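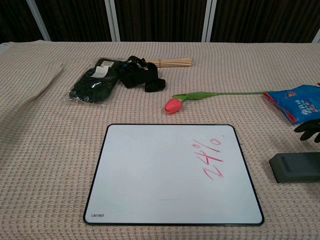
How long does it take to clear a dining table?

Most of an evening, if you stop to make a decision about each thing on it.

**Notes for the Derna Hall talk, 2021-09-03. Shirley's copy, large print.**

Working title was "The Landing Table." Siham Sqalli put it on the flyer as "Reclaim Your Surfaces," so open by apologizing to anyone who came about countertops.

## Opening (stand still, don't fiddle with the clicker)

Leave the first slide up while people find seats. Let them look at it. Every room I've given this talk in has gone quiet at the tulip and then somebody has laughed.

Say hello. Say I've been helping people clear out their homes for 13 years and that I ate breakfast this morning standing up.

Ask: who has a table at home that isn't used as a table? Wait for hands. Don't rush this. The slow hands are the interesting ones.

Then the main point, early, before the coffee wears off. A mess on a shelf is storage. A mess on a table is a set of decisions somebody has put off, laid out at a convenient height.

## Part one: things in plastic

Back to the slide. Point to the clear bag with the dark green fabric in it, label still on.

I find more packaged clothing on tables than in closets. People buy a thing, bring it home and put it down to see whether they like it. It stays in the bag so it can go back. After a month it isn't going back, and it isn't being worn either. It lives in a sort of customs shed.

House rule, and I keep this one myself: if it's still in the plastic when the bill arrives, open it or return it that day.

*(Someone will say the return window has closed. Answer: then open it. Pause. Sip of water.)*

Tell the Plimby story here if the room is friendly. Short version: client had a Plimby garment box for every season, all sealed, beautifully labeled, and wore the same brown cardigan to every one of our appointments. We opened the boxes together. She kept the cardigan on.

Skip it if there are people from Plimby in the audience. Ask Siham.

## Part two: straps

Ask what they think the black strap belongs to.

Let them shout. At the Amano Center I got luggage, camera, apron, dog and accordion. I have no idea myself, and I like to leave that hanging for a good while.

Straps are the hardest category I deal with. A person can throw out a sofa with dry eyes, but give them a strap with a little hardware on it and they turn into a museum. It came off something. The something may still be in the house. It may be hurt.

What I tell clients:

- One hook, inside a door, for straps of unknown origin.
- When the hook is full, the one at the back goes.
- No second hook. I mean this more than I mean most things in the talk.

Bundles of sticks come under the same heading. Skewers, chopsticks, whatever you have: they go in the kitchen drawer, in the direction the drawer runs. If they don't fit the drawer they're for a bigger kitchen than yours.

## Part three: the whiteboard

This gets the best laugh, so don't step on it.

"Twenty-four percent." Read it out slowly. If the front row is tilting their heads, let them finish tilting.

Then ask: of what?

A household whiteboard starts life as a system. There's a week where it has everyone's dental appointments on it. Then come the gray smudges, which are the appointments, and after that a number nobody will claim. I've seen phone numbers with a digit missing. I've seen the word VINEGAR underlined twice. In one kitchen there was a sum that came to 1,408, and the couple had stopped wiping the board in case it was owed to somebody.

A board flat on a table is also, let's be fair, a tray. It'll have mail on it by Thanksgiving.

Practical advice, read from the card:

1. Hang it or give it away. Flat boards collect.
2. Put a noun next to every number.
3. Wipe it on the same day the trash goes out, even if it's right.

I once said in this section that people should photograph the board before wiping it. Withdrawn. A man wrote to me in May to say he had more than 2,000 pictures of his whiteboard and could I come and help with those.

## Part four: the tulip

Slow down here.

People ask me why the flower isn't in water and I tell them I'm not in charge of it. What I want them to notice is that it's the one thing on that cloth with a deadline. Everything else can lie there until the grandchildren come. The tulip wants a decision tonight.

So that's the method, such as it is. When you face a table like this, deal with whatever can die first. Flowers, food, library books (emotionally). Then anything belonging to someone outside the house. Your own things last. You'll be tired by then and less sentimental, and I've found that tired people are excellent judges of straps.

*(If running long, go straight to questions from here. Siham will wave something.)*

## The cloth

Only if there's time. A cloth makes it worse. Put a nice cloth on a table and everything dropped there looks arranged, and an arranged thing gets left alone. I like the waffle weave, I own one much like it, and I've watched it give respectability to a dead flashlight for most of a winter.

Try taking the cloth off for a week. Bare tables seem to embarrass people into action. Results vary. My sister got scratches.

## Questions, with answers I've used before

*What about papers?* Separate talk. Siham has the dates.

*My husband says he knows where everything is.* He may well. Ask him to show you the scissors.

*Do you recommend a basket?* A Dutov wire one has done fine for me, because you can see through the sides and feel bad. Lidded baskets are a way of owning two tables.

*What's your own table like?* Tell the truth, it's on record. There's a jigsaw on it.

## Housekeeping

Hall is ours for 59 minutes and the quilting people are prompt. Clicker goes back to Siham, batteries in it this time. Handouts on the left as they leave, and please ask them not to put the handout down on the first flat thing they meet when they get home.

Bring own marker. Bring the hook.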